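**Brevalcombe Residents' Board > Waste and Recycling > Mixed wrappers and newsprint**

**amine_desk** wrote:
Members are advised that the revised sorting guidance takes effect in December. Film wrappers go to general waste. Newsprint remains recyclable when clean. Objections may be entered in this thread.

**Custon_Row_27** wrote:
I wish to record an objection. The previous guidance accepted clear film at the Custon depot, and 347 households were told so in writing. A reversal within one year will not be followed.

**amine_desk** wrote:
The depot contract has ended. The letter is withdrawn.

**baranyfan** wrote:
I support the change but request clarity on section 7. It states that paper should be "flat or loosely folded." Does crumpled newspaper qualify? My building has been placing it in general waste.

**amine_desk** wrote:
Crumpled newsprint is accepted if it is dry. The two materials most often asked about are a printed food wrapper and balled newspaper:

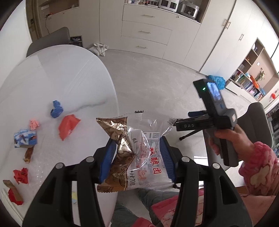
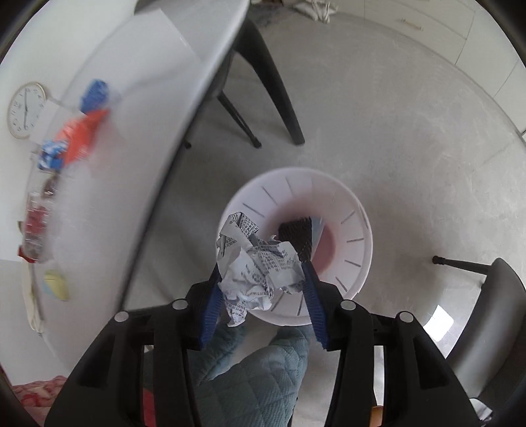 **Custon_Row_27** replied that section 7 should then be reworded before December, and that the objection regarding film would stand until the depot letter was formally corrected.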